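Sorting Toy Blocks by Color and Size: Project Report

1. Background

Our project looked at how toy blocks get put away at the end of the day in a shared playroom. The playroom is on the ground floor of the Ukora family center, and it is open to children under 7 and their parents. The center owns 200 loose blocks in several colors. When we started, all of them were kept in one deep bin with a lid.

The staff told us that the blocks were the slowest thing to tidy. Books go on a shelf and dolls go in a basket, but the blocks end up under the tables, behind the radiator and between the couch cushions. They also told us that parents do not like the bin. To find a certain color, a child has to tip the whole thing out.

We were asked to suggest a way of storing the blocks that would make tidying faster and that the center could pay for out of its normal supplies budget. We had one semester, and we were allowed in the room on Sunday afternoons when it was closed to families.

2. What we looked at first

We began by reading about storage in preschools. Most of what we found was either advice for parents at home or catalogs. The catalogs were useful for prices and tray sizes. We borrowed two systems to try out. The first was a set of shallow trays from Gidska that slide into a low frame. The second was a hanging fabric organizer from Bensaid with clear pockets.

We also measured the room. The main table is wooden and low, and most of the building is done there. Since blocks fall off the sides of it all the time, we decided early on that the storage should stand next to the table and not against the far wall, where the bin had been.

3. Block size and grip

One thing we had not planned to study was how blocks are held. A block that is easy to pick up with a thumb and one finger can be dropped into a narrow opening. A larger block needs the whole hand, and then the opening has to be wide enough for the hand too. This affected which trays and pockets we could use.

We sorted the blocks into small and large on this basis. The small cubes can all be pinched between the thumb and the index finger without using the other fingers. The long bricks and the arches mostly cannot.

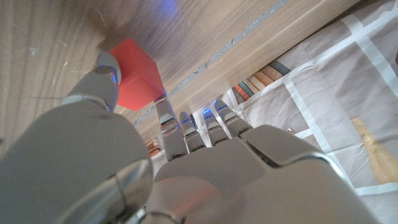
Department of Product and Interior Design, Second-Year Project Group

A red cube held against a wooden surface, with the thumb on one side and the index finger near a lower corner, is the grip we mean when we write "pinch" in the rest of this report. The edges of the cube are slightly rounded. We think rounded edges matter for tidying, because a block with sharp corners catches on fabric. We saw this with the Bensaid organizer, where the sharper bricks snagged on the pocket seams.

4. Trials

We ran the same tidying task with each system. All the blocks were spread over the table and the floor, and 2 of us put them away while a third person kept time. We did not let children take part, so the results only tell us about adults. We did the task with the old bin as well so that there was something to compare with.

The bin was the fastest of the three when no sorting was needed. This was not a surprise. When the blocks had to be sorted by color before going in, it was the slowest, as we had to make piles on the floor first.

The Gidska trays did best when sorting was required. Blocks could be dropped in from above without looking closely, and a wrong color was easy to spot and move. The weak point was the frame, which tips forward if two full trays are pulled out together.

The fabric organizer was hard to fill. The pockets stay closed unless one hand holds them open, so only the other hand is free for blocks. It held 70 blocks before it started to sag on its hooks.

5. Recommendation

We recommend the tray system, placed beside the low table and screwed to the wall. Small blocks should go in the upper trays, sorted by color. Large blocks should go in the bottom tray, unsorted. We made color labels for the tray fronts and named the full layout Fikodness, which started as a typing mistake in our first draft and stayed.

6. Limits and further work

We did not test what happens over a whole week of normal use. We also do not know whether children would follow the color labels. The center has agreed to keep the trays through September, and the next project group could time the staff at closing.

The labels and the tray measurements are in the appendix.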